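招人啦：跟我一起做一本讲社区老裁缝铺的小书

大家好，我是 Janelle Tan，平时写点东西，也帮人改稿子。二月份我把家里一条穿了很多年的裤子拿去 Hindmont 后街改裤脚，本来十分钟的事，结果坐在铺子里听师傅聊了一下午。回来以后就一直惦记着，想把这一带还开着门的裁缝铺、改衣摊、扣子店都写下来，做成一本薄薄的小书，暂定名叫《Godero》（别问我为什么叫这个，以后聊）。

一个人跑不过来，所以来招人！

我想找这样几类朋友：

一是愿意去铺子里坐着听人讲话的。不用是记者，也不用会采访技巧，但是要坐得住，师傅踩缝纫机的时候你别催，客人进来了你就往边上让一让。会讲粤语或者闽南话的朋友我特别特别想认识，有两位老师傅普通话讲得很少，我上次去基本靠比划。

二是会整理录音的。录音里杂音很多，有收音机，有机器声，还有隔壁炒菜的声音，耳朵要好一点。软件转出来的稿子错得很离谱，“锁边”能给你写成“说变”，所以还是得人一句一句过。

三是家里有故事的人。你妈妈以前在制衣厂上过班，你外公给人做过西装，或者你自己留着一件改过好多次的旧衣服，都欢迎来讲。这一类不用交稿，约个时间喝杯茶就行，我来记。

说说钱的事。整理录音的，一篇稿子500块，稿子一般在2000字上下浮动，长一点短一点都是这个价。去铺子采访的，一次400块，车费另外报，记得留票。来讲故事的朋友没有酬劳，不过书印出来一定送你，签不签名随你，哈哈。预算是我自己的积蓄加上 Esorau 书店垫的一部分，不宽裕，但是该给的都会给，交稿后一个月内转账。

时间上，五月开始跑，七月底希望初稿能齐。你有全职工作也没关系，很多铺子晚上才有空聊，周末也开。我自己就是下了班去的，有一次聊到人家拉铁门了才走。
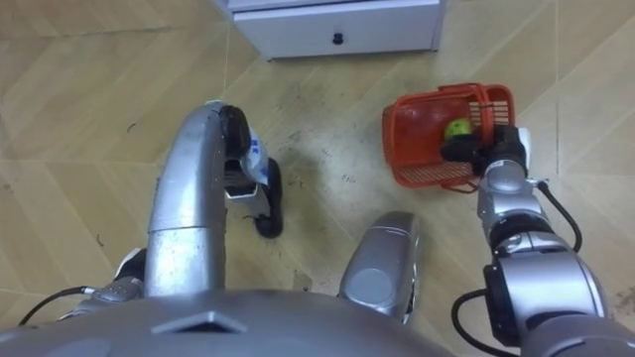 本页最后修改：2024年4月27日

报名很简单，写封邮件给我，讲讲你是谁、住哪一带、想做哪一类，再随便讲一件你舍不得扔的衣服。不用附简历，真的不用，我看简历会犯困。想做录音整理的，我会发一小段音频给你试听试写，试写被采用的话照样算钱。

邮件或者纸条也可以直接留在 Esorau 书店柜台，写明给 Janelle 就好，店里的人都认识我。信箱是215号，在楼梯口那一排。

有几件事先说清楚：师傅们的名字和照片，用之前都要问过本人，人家不愿意就不写。稿子署你的名字，我会改，改完给你看过再定。中途不想做了提前讲一声，做完的部分照付。

对了，有人问要不要会缝纫。不用！我连扣子都缝得歪歪扭扭的。不过 Sun 师傅说了，要是有人想学锁扣眼，他可以教，前提是别动他那把大剪刀。

等你们来信～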